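Lemudico hand-held gripper kit: four weeks of teaching a robot to tidy books

Posted July 29, 2019

I've been putting off writing this one up because I kept changing my mind about it. First week I wanted to send it back. Second week I was telling everyone at the Serkport meetup to buy one. I've settled somewhere in the middle now, closer to the happy end, so off we go.

If you've read my older posts you'll know I used to teach our arm by remote control, with the Ostrowski joystick pair. Good sticks, nice colour (that deep green!), and I never once got a clean grasp on a thin paperback with them. You're looking at the arm from across the room, you push forward, it goes a bit left, you fix that, it tips, and by then you've recorded a demo of somebody being annoyed. My best day was 80 usable demos and my wrists were cooked.

The Lemudico works the other way round. You hold the gripper yourself, do the job with it, and the software works out where the fingers went from the marker blocks. No arm in the room at all. I did 700 demos in four weeks, mostly in the evenings, all of them picking up books and putting them somewhere else on a table. Thrilling stuff, I know, but I wanted one task done properly before I got fancy.

What I like: it's light, and you feel the object. With the joysticks I had no idea how hard I was squeezing. Now I know straight away if a cover is about to slip, and I slow down without thinking about it, and that slowing down ends up in the recording. Setup took me one evening including dinner. The fingertips have a gentle curve that gets under a cover edge really well, much better than the flat ones that came with my last kit.

What I don't like: the markers are fussy. Turn your hand so the blocks face away from the camera and you lose tracking, and the software doesn't tell you until you hit save. Grr. I lost a whole evening to that before Waldemar Gajewski at the meetup told me to switch on the live preview, which is buried under Calibration, of all places. Put it on the front page, please!
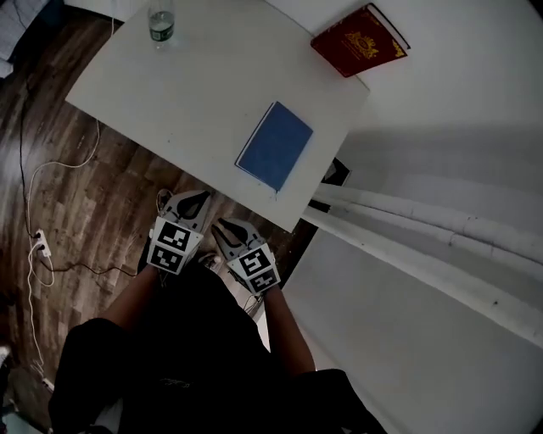

The other thing is that you have to learn to move like the robot, and it takes longer than you'd think. My first batch was full of quick little wrist flicks that feel perfectly natural and that our arm can't copy at all. When I played them back on it, it just sort of shuddered and stopped. Slow, boring, elbows in, that's the trick. I also threw out any demo where I'd nudged the book with my sleeve, and there were more of those than I'd like to admit.

I vary things a fair bit between runs too. Different books, different angles, closer in, further back. Linnea Öberg in Belport has the same kit and kept everything in one spot for her first batch, and her arm was brilliant until she moved the book over a bit. She's redoing them now, poor thing.

Battery is fine, over two hours for me. The manual is eight pages and badly translated, so go by the video instead. Support answered me in a day, very friendly, and sent a replacement marker block when I scuffed one.

Would I go back to remote control? For anything where the arm has to squeeze past a shelf or work near its limits, yes, you really want to see the actual arm doing it. For picking things up off a table, no way. I've lent the sticks to Waldemar and I'm in no hurry to get them back.

8 out of 10. Fix the tracking warning and I'll bump it up. Next on my list is opening drawers, so if anyone has tried that with this kit, leave me a comment, I'd love to know what handles you used.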